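From the writing desk
Last updated: September

So the second Windier reading happened, and I'm still a bit hoarse. Thank you to everyone who came out for it! I had put out what I thought was a hopeful number of chairs and we ended up with people on the stairs, which made the quiet poems feel very quiet (in a good way) and the funny one go over better than it deserved.

A few of you asked me afterward what I'd been reading from, so let me explain the stapled thing with the blue cover. It's the proof copy of Trirnix, my new long poem, which Cavix is bringing out this winter. It runs to 1182 lines. I didn't set out to write that many. I set out to write a short poem about my grandmother's upright piano and the man who came to tune it, and then the tuner started talking, and I couldn't get him to leave the house. By the time he'd packed up his felt strips and his little lever I had three sections and a very patient editor.

The title isn't a real word, since you've been asking that too. My grandmother used it for the sound a string makes right before it settles on pitch, that sour wobble. Whether she made it up or got it from her own mother, I don't know. I've looked in a couple of old dialect dictionaries and come away with nothing, so if anybody on this list has heard it, or anything like it, please write back and tell me. I'd love to be wrong about it being hers alone. 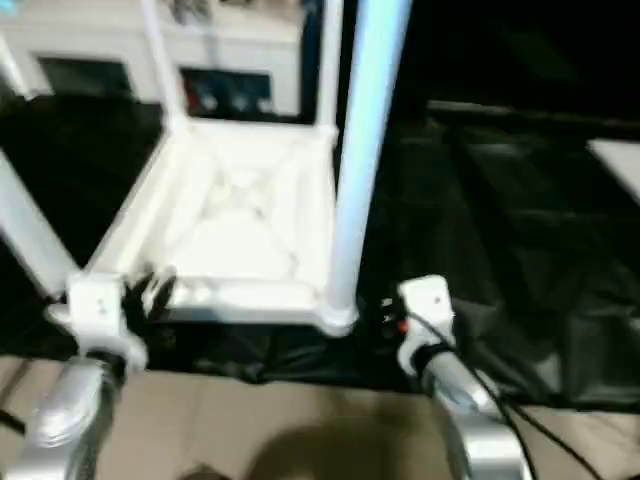
Anyway, the part I read at Windier was from section two, where the tuner has the front panel off and is telling a story about a flooded church. I've been going back and forth on whether to set that section to music. I've played under my own reading before, mostly just holding chords and trying not to rush, but this would be a proper score with the voice as one of the lines. I have nearly half of it sketched. The trouble is the rhythm of the talking is so uneven that any time I put a steady left hand under it, the poor man sounds like he's selling something. What's working better is leaving long gaps and letting the pedal do the job. I tried the opening on a friend over the phone and she thought the line had dropped, so maybe the gaps are a little too long.

If you want to hear how far it's come, I'm doing a small evening at the Majumder, in the upstairs room, doors at 7 and me at the piano by 7:30. It's the old baby grand up there, the one with the sticky low F, and I've written around the F. There'll be two other poets reading before me, both better dressed. It's pay what you like, and please bring a sweater because they never get that room warm.

On the reading side, I've been on a steady diet of very short poems since I turned in the proofs. After a year inside one enormous thing I wanted something I could finish while the coffee brewed. I've also gone back to copying poems out by hand, one every morning, into a cheap notebook. My handwriting is awful and I skip words, and the skipped words are usually the ones I'd have cut if the poem were mine. It's a good way of finding out what you're impatient with. (Adverbs, in my case, and anybody's moon.)

Preorders for Trirnix should open through Cavix next month. I'll send the link to this list first, and if you'd like a signed copy just reply and tell me what name to put in it. Spell it out for me, please, I got three of them wrong last time and I still feel bad about it.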